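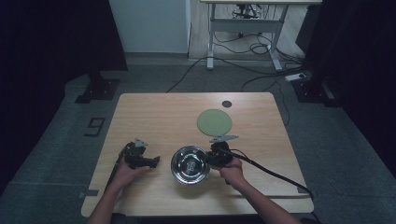 Diapositivo 1. Posto 9: taça de aço, disco verde e as duas garras de mão.

Boa tarde. Sou Tanveer Magsi, trabalho na integração de garras na Starkotby. Vou falar de uma avaria que tivemos a 5 de julho e que demorámos demasiado a perceber.

A tarefa era simples: pegar na taça pelo rebordo e pousá-la no disco. O operador faz o movimento com as garras na mão e o sistema Trevum regista a abertura dos dedos e a posição. Em 24 tentativas, 17 ficaram com a abertura errada no registo. O valor saltava para zero a meio do movimento, com os dedos abertos.

(Pausa. Perguntar quem usa garras com cabo.)

Primeira hipótese: o software. Perdemos uma manhã a reinstalar a Paquette, versão anterior e versão nova. Mesmo resultado.

Segunda hipótese: o reflexo da luz no tampo. Baixámos a iluminação e repetimos com a mesa livre, só a abrir e a fechar os dedos.

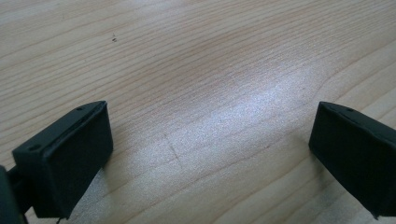
Com os dedos abertos e nada entre eles, o valor continuava a cair. Aí deixámos de olhar para a luz e fomos ao cabo. Ao puxar a garra direita para junto da taça, o conector rodava e perdia contacto durante quase 30 milissegundos. O controlador Stundus lia essa falha como "dedos fechados".

Parte de segurança, ler devagar: se este sinal estivesse a comandar um braço, o braço assumia que tinha a peça presa e levantava. Perda de sinal tem de dar paragem. Um zero não pode significar duas coisas.

O que mudámos: fixação do cabo junto ao corpo da garra, folga verificada antes de cada sessão, código de erro próprio para falta de sinal. O conector novo já foi testado em 2.000 ciclos de flexão, sem quebras.

Falta rever os registos antigos. Contamos acabar em setembro. Até lá, não usar esses dados para treino.

Perguntas. Se pedirem o esquema do conector, está no anexo.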